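Plirkeo: What Happens to Used Tennis Balls in Cleltamel
Student Project Report, Hetau School, Environmental Studies

Introduction

Our group picked tennis balls because two of us play and we both had a bag of dead ones at home that we didn't want to throw out. A tennis ball is a rubber shell with felt glued to it. Most balls are sold under pressure in a sealed can, and once the can is opened they slowly lose air. After a few weeks of play they don't bounce the way they should, even if the felt still looks fine.

We wanted to know where the old balls in our town go, and if a school could collect them and find them a second use. We called the project Plirkeo and gave ourselves a goal of 1,000 balls by the end of the spring term.

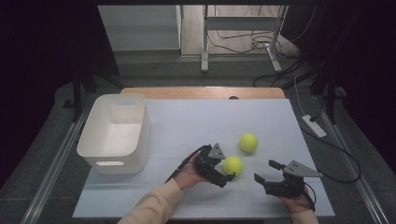

Collection

We put out 5 bins. One was in our school gym, one at the public library, and the other three were at the Hajdu Tennis Club, which has the only indoor courts in Cleltamel. The club let us hang a sign by each bin and put a note in its October newsletter.

The school bin filled slowly. Most of what we got there came from the first two weeks, when the announcement was still being read in the morning. The club bins did much better. Members told us they had been keeping balls in car trunks and garages with no plan for them. The library bin mostly collected dog toys and one shoe, so we took it out in February and moved it to the club parking lot entrance.

By the end of the term we had 744 balls, which is short of the goal. We think we would have made it if the library bin had been at the club from the start. 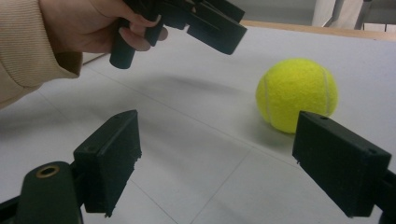
Figure 2. Hand and handle, close up.

Sorting

We sorted the balls into three groups. Group A still had a good bounce and could be used for practice. Group B was flat but clean. Group C was torn, moldy, or chewed.

For the bounce test we dropped each ball onto a hard floor from shoulder height next to a yardstick taped to the wall. If it came up past the top of the yardstick it went in Group A. We know this isn't how a lab would do it. The person dropping the ball changed from day to day and so did the height of the shoulder. If we did it again we would mark a line on the wall first. 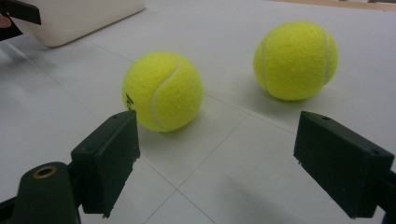

Felt turned out to be a poor guide. Several balls that looked almost new went into Group B, and some that were gray and bald from clay courts passed the test. Brand didn't seem to matter much either, but we stopped writing down brands after the first week, so we can't say more about that.

Second Uses

Group A went back to the Hajdu club for its beginner classes. Group B was the largest group. We cut an X in some of them and put them on chair legs in two classrooms, where the teachers said the scraping noise was a lot lower. The cutting took longer than we planned and has to be done by an adult with a vise. An animal shelter took another box for its dogs, after asking us to leave out any with loose felt.

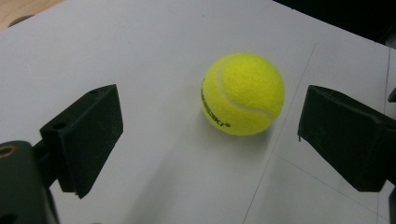 Group C was a problem. The felt and rubber are hard to pull apart, and our local recycling center doesn't accept them. We wrote to two companies that shred balls for court surfacing. One didn't answer, and the other only takes shipments of 1,000 or more. For now Group C is in storage in the gym closet.

Next Steps

The club has agreed to keep its bins through the summer. Next year's class could combine our Group C with balls from other clubs to reach the minimum for a shipment. They should also get a price for the freight before they promise anything, as we never did find out what it would cost.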